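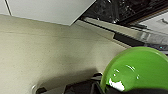
Speckled beige next to a smooth pale panel and a glossy dark finish.

Clindus Daily Surface Cleaner
Made by Atadum

Clindus is a spray cleaner for the hard surfaces in a kitchen. It takes off cooking grease, dried drips, fingerprints and the thin film that other cleaners leave behind. One bottle covers worktops, cabinet fronts, appliance panels and cold glass cooktops, so there is no need to change products halfway along the counter.

The spray goes on clear and wipes off with a slightly damp cloth. It has no color and no wax in it, and the scent is light and fades soon after wiping.

Bottle sizes
Spray bottle, 12 fl oz
Refill bottle, 60 fl oz
Case of 6 spray bottles

The trigger head is the same on all spray bottles and can be moved to a new one when the old one is empty. It has two settings, spray and off. Refill bottles have a plain screw cap and come without a trigger.

Where to use it

Speckled and patterned worktops
Crumbs and small splashes are hard to see on a flecked surface. Run your hand over it first, or look across it from a low angle with a light on. Spray evenly and wipe in straight passes from the back edge toward you. On a surface with a slightly grainy feel, use a cloth with a short pile. Paper towels tend to leave lint.

Smooth pale panels
Cabinet doors, appliance sides and drawer fronts in white or light gray show runs if the cleaner is left to drip. Spray the cloth and not the panel. Wipe along the lower edge last, where dirt collects from hands and from steam. Seams and joints between panels should be wiped with a barely damp cloth folded to a corner. Do not spray straight into a seam.

Glossy black and dark surfaces
Dark gloss shows every streak. Use less cleaner than you think you need, wipe once with a damp cloth, then go over it right away with a dry one. If streaks stay, the cause is usually old product already on the surface. Two or three cleanings will normally clear it.

Raised edges and trim
Grease builds up in the corner where a raised edge meets the worktop. Spray a soft brush, work it along the corner, and wipe up what comes out. A plastic scraper can be used on hardened spots, held flat. Do not use a metal blade.

Directions

1. Clear the surface and brush away loose crumbs.
2. Turn the nozzle to the spray setting and hold the bottle 6 inches away.
3. Spray a small section at a time.
4. Leave it for 30 seconds. For baked-on or sticky spots, leave it for 60 seconds and spray again if it starts to dry.
5. Wipe with a damp cloth. Rinse the cloth when it looks dirty.
6. Dry with a second cloth if the surface is dark or glossy.

Rinse with plain water any area where food will be placed directly, such as a pastry slab or a section of worktop used for rolling dough.

Do not use on

Unsealed stone or unsealed wood
Hot cooktops, oven interiors or heating elements of any kind
Painted walls
Screens and touch displays
Leather or fabric

Test any surface you have not cleaned with Clindus before. Pick a spot that is out of sight, follow the directions, and look at it again once it is fully dry. If the maker of your worktop gives its own cleaning instructions, follow those first.

Storage and safety

Keep the bottle upright with the nozzle set to off. Store it away from direct sun and out of reach of children and pets. Do not let it freeze. A bottle that has been frozen may turn cloudy and will not spray evenly – it should be thrown out.

Do not mix Clindus with bleach or any other cleaner, and do not pour it into a bottle that has held something else. If it gets in your eyes, rinse with plenty of water and get medical advice if the stinging goes on. Wash your hands after use. People with sensitive skin should wear gloves.

An opened bottle is good for 12 months. The batch code is printed on the bottom of the bottle, next to the recycling mark.

Goes with

Qudah Short-Pile Cloths. Washable cloths with a flat side for wiping and a softer side for drying. Wash them without fabric softener, which leaves a coating that causes streaks. Sold in packs of 6.

Kommont Edge Brush. A narrow brush with soft bristles for trim, seams and the line behind a faucet. The head comes off for washing. Rinse it after use and leave it to dry with the bristles down.

Common questions from customers

Why does my worktop feel tacky afterward?
Too much cleaner was used or the cloth was too dry. Wipe the surface again with plain warm water and dry it. Next time, use fewer sprays and wring the cloth out in clean water between sections.

Can it be thinned with water?
No. It is ready to use as sold, and the refill is the same strength as the spray bottle.

Does it remove hard water marks?
It will take off fresh water spots. Chalky deposits around faucets need a descaler, and you should check that the one you choose is safe for your worktop.

Will it fill or hide scratches?
No. Clindus has nothing in it that fills or coats. Fine scratches on dark gloss may stand out more once the grease is off.

The trigger has stopped working.
Set the nozzle to spray, take the head off, and pump warm water through it until it runs freely. Check that the tube is not folded against the bottom of the bottle. If it still will not spray, contact us for a new head.

Orders and returns

Orders placed before noon on Wednesday go out the same week. Orders that come in after that ship the following week. Cases are packed in a single carton with dividers, and refill bottles ship with a sealed cap under the screw cap. Please keep the seal on until you are ready to use the bottle.

Unopened bottles can be returned within 30 days. Leaking or damaged bottles are replaced – send us the batch code and a note of what arrived in the carton. You do not need to mail the bottle back.

For trade orders or questions about a particular surface, write to Wissam Sayegh in the Atadum customer office. Include the name of the worktop or panel if you have it, and say what it has been cleaned with up to now.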